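Courses > Applied Manipulation > Unit 3 Handout

Unit 3: Recording Hand-Held Demonstrations
Instructor: Arnout Dekker
Revised 2019-01-08

This unit covers the recording stage of the Lolham project. Students should have finished the calibration exercise from Unit 2 and should have a working login on the Hakmont server. The sorting policy trained in Unit 4 will use only what is recorded here, so errors made now carry through to the final report.

3.1 Task definition

One episode consists of picking a single small object from a shallow tray, lifting it clear of the walls and setting it down outside the tray. The tray stays where it is for the whole episode. If it slides, stop and discard the recording. Do not push it back into place with the free hand or the second gripper and carry on.

Each team records 900 episodes over the term, split among at least 7 locations. Rooms at home are preferred to the lab. The lab benches are plain and evenly lit, and last year's policies failed on the first patterned tablecloth they met in the June trials.

3.2 Surfaces and backgrounds

Soft surfaces count as a separate category in the log. A bed or couch gives way under the tray, so the height of the object changes slightly between attempts and the approach angle has to be corrected by hand. Printed fabric is allowed and encouraged. A detector that has never seen a printed strawberry will sooner or later try to grasp one. The same applies to flat items with strong graphics, such as a book placed in the bottom of the tray.

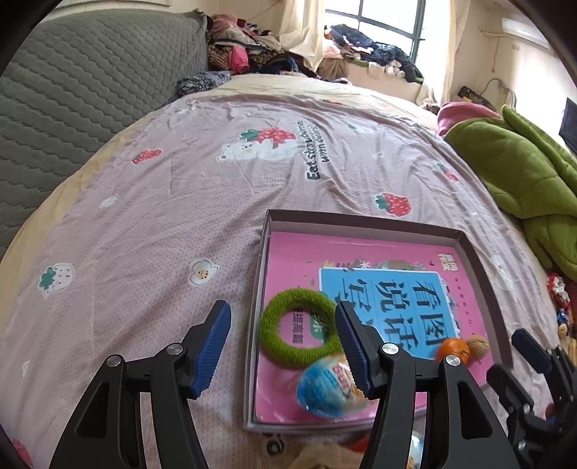 Objects should differ in shape and in how they respond to contact. Round items roll when one finger arrives before the other. Smooth, egg-shaped items tend to squeeze out forward if gripped past the widest point. Yarn-wrapped rings deform, and the loose fibers can catch on the pads - check the pads after every ring episode. Walnuts and similar rough items are the easiest and should not make up more than 10 percent of a team's set.

3.3 Motion

Approach with the jaws fully open. Hold still for a moment over the object before closing. Keep the wrist speed low; the Clirumitz tracker loses position on fast turns and the gap is not always flagged in the file. When two grippers are used, the idle one may remain in view but must not touch the tray.

3.4 Logging

Enter the location code, surface type, object name and result for every episode. Use the object names in Appendix B, without variants. Failed grasps are kept and marked F. Discarded recordings are deleted and do not appear in the log.

Upload through the Cifuentes client at the end of each session. Partial uploads are rejected by the server and have to be started again from the first file.

Reading for next time: Appendix B and the section of the Lolham manual on pad wear.

Filed under: Course Materials, Robotics Lab, Data Recording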